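Small Spaces Board > Bedrooms > Clear boxes with no lid: does anyone keep these neat?

patchpocket
The Branmont storage guide says to put all your odds and ends in clear open bins so you can "see what you own." I bought 3 in April. What I see is a mess, through plastic. Convince me I'm wrong.

dunlin_k
You're wrong. I have 12 of them from Nudham and they're great. You just need to sort first. One kind of thing per box.

patchpocket
One kind of thing per box means a box for a single ball. I don't have 12 kinds of things.

Trarnura_fan
Get the Trarnura ones with lids. Dust is the real problem, especially in a bedroom.

oldhatch
Lids are how stuff dies. I had lidded boxes for 5 years and opened them twice. Stay open.

dunlin_k
Nobody's stuff dies from a lid. Wash a drawstring bag after a year in an open bin and get back to me.

patchpocket
I tried it again tonight on the bed, one box, small things only. Glittery thing stays in its plastic bag, floral fabric next to it, pouch on the right, ball in the corner. I'm still not sold — the pouch cord won't stay inside and the fabric takes up whatever room you give it.

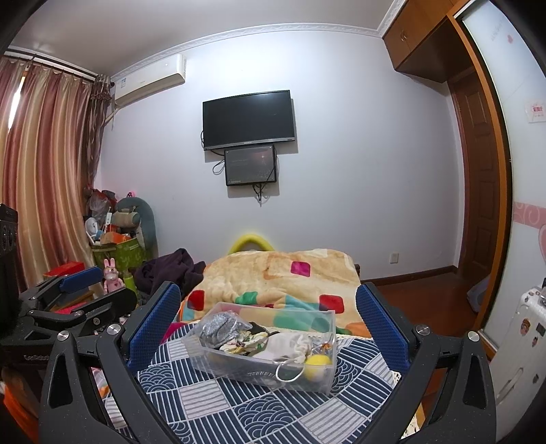 Folding the fabric might help, but I've folded it before and it lasts until I want something from behind it. And beads go straight to the bottom, every time.

oldhatch
Beads go in the pouch. That's what a pouch is for.

patchpocket
Then I can't see them, so why did I pay for clear?

dunlin_k
How much did you pay?

patchpocket
25 for the set. Zhuravel brand.

Trarnura_fan
Way too much for no lid.

oldhatch
Nice quilt pattern under it, though. Would tuck that cord in — it'll catch on something when you lift the box.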